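Print this page
E-mail this page

4.2 Comparing the two finger sets on soft goods

The rigid-object results in the last section were encouraging, but cloth is where we most wanted to see the hand-held grippers side by side. Fabric folds over itself, hides its own edges and changes shape as soon as it is touched. A finger that does beautifully on a mug can be close to useless on a sleeve. We were keen to find out which of our two designs would cope, and the answer surprised us more than once.

Both grippers share the same handle, trigger and wide-angle camera. Only the fingers differ. The Lernach set has broad, stiff fingers with a flat rubber pad. The Ko set is narrower and flexes along its length, so the tips close first and the rest of the finger follows. Swapping one for the other takes 4 screws, and we recalibrated the finger opening after each swap using the routine in Section 3.

We recorded 987 demonstrations across 18 garments, split as evenly as we could manage between the two finger sets. The garments ran from thin cotton shirts to heavy knits. Each demonstration began with the garment in one of three starting states: flat on a table, heaped on a table, or hanging in an opening. The operator was asked to grasp the garment, lift it clear and put it down on a marked area. We gave no instructions about where to grasp, and that freedom gave us some of the most useful data in the whole study.

The flat state was easy for both designs and we spend little time on it. In the heaped state the Ko fingers did well, particularly on light fabric, where the tips could pick up a single fold without dragging in the layers underneath. Operators using the Lernach fingers tended to take a bigger bite and then shake out the extra cloth. Both strategies are fine for a person. The second is much harder to learn from, and policies trained on it often grabbed half the pile and kept going.

The hanging state was the real test, and our favourite. The cloth is already under load from its own weight, the rim of the opening limits where the fingers can go, and the camera sees the garment against whatever is behind it. Figure 6 gives the view available to the controller for a grey garment with a zipper, draped through a dark-rimmed opening in a curved white panel. Most of the lower part is out of sight in the recess, so the policy has to commit to a grasp from the bunched folds at the top. One gripper finger takes up a good part of the left side of the view, a cost we accepted in exchange for seeing the cloth and the finger together. The lens also bends the ceiling beams and the rim of the panel into strong curves. We trained on these images without straightening them, and we are pleased with how little that seemed to matter.

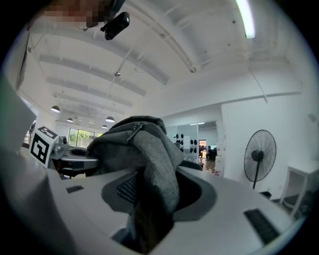
Figure 6. Wrist-camera view of a garment in the hanging state. A marker cube can be seen at the far end of the room.

4.3 Camera and controller settings

All policies ran on the Tultivura arm with the Aris controller. We tried 2 control modes. In the first, the policy sends target poses and the controller tracks them as closely as it can. In the second, the controller is allowed to give a little when the load at the wrist rises. For cloth, the second mode was a delight. A garment that caught on a rim would slow the arm and stretch slightly, and the next camera image usually gave the policy enough to change direction. With stiff tracking, the arm kept pulling until the garment slipped or the safety limit stopped the run.

The softer mode helped the Lernach fingers most. Their wide pads hold heavy knits very firmly, so a snag puts a lot of force into the wrist, and giving way early saved many lifts that we had written off in pilot work. The Ko fingers gained less, as their own flex was already doing part of the job. They still let go of the thickest garments too often, mainly when the grasp landed on a zipper or seam and the tips could not close fully.

We also varied the exposure of the camera. Bright windows behind a darker garment proved to be a nuisance, and automatic exposure would sometimes shift just as the fingers arrived, washing out the folds. Locking the exposure at the start of each run fixed most of this. Policies trained with locked exposure carried over nicely between morning and late afternoon sessions, and we used that setting for all the tests reported in Section 5.

Print this page
E-mail this page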